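Tindale hand gripper - setup and care FAQ
Last updated Tuesday, March 3, 2020

Who do I ask if it's not in here?
Chaminda Fakir for hardware, Nazma Bhuiyan for anything to do with files. Leonora is on leave till October so please stop emailing her.

Do I need to calibrate every time?
Yes. Open fully, close fully, open again. Slowly. Then start. Skip it and the jaw width reads wrong for the whole session and we bin it.

One finger gets there before the other. Broken?
Probably not. Check the pivot screws on the linkages first, the round silver ones. Snug only. If you crank them the jaws go stiff and you'll feel it in your wrist by lunch. Still uneven, send it back to Chaminda.

How do I clean the blue pads?
Damp cloth, drop of dish soap, let them dry. No metho, no solvent wipes, it makes the rubber go hard and shiny and then nothing grips. Wrappers are the worst for this, foil and clear plastic slide right out of a greasy pad.

When do pads get changed?
When the edge lifts or you can see a split. Always both sides together, never one. Spares are part no. 2636, ask for a pair. Old glue has to come off completly first, use a fingernail or the plastic scraper, not a knife.

Can I oil the linkage?
No. Picks up lint off bedding and carpet and then it grinds. Dry brush only.

Strap keeps slipping.
Thread it back through the side mount twice. Once isn't enough.

It says error 405 on the app.
Storage full. Upload, clear, restart. Don't pull the cable while it's uploading.

What should I practise on?
Small packaged stuff and a box with the lid off. Soft surface is fine, a bed or couch, just remember things sink in a bit so come in lower than you would on a bench. Mix up the sizes. Five easy ones, then the thin flat packets, wich are harder to get under.

How hard do I squeeze?
Stop when the pad starts to flatten. If the snack is crushed you went too far.

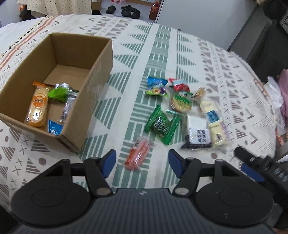 Where do I leave it when I'm done?
Jaws open, in the case, pads not touching anything. Closed overnight leaves a dent in the rubber. Charger goes in the lid pocket. Lakmal checks the cases, so put your name on the tag.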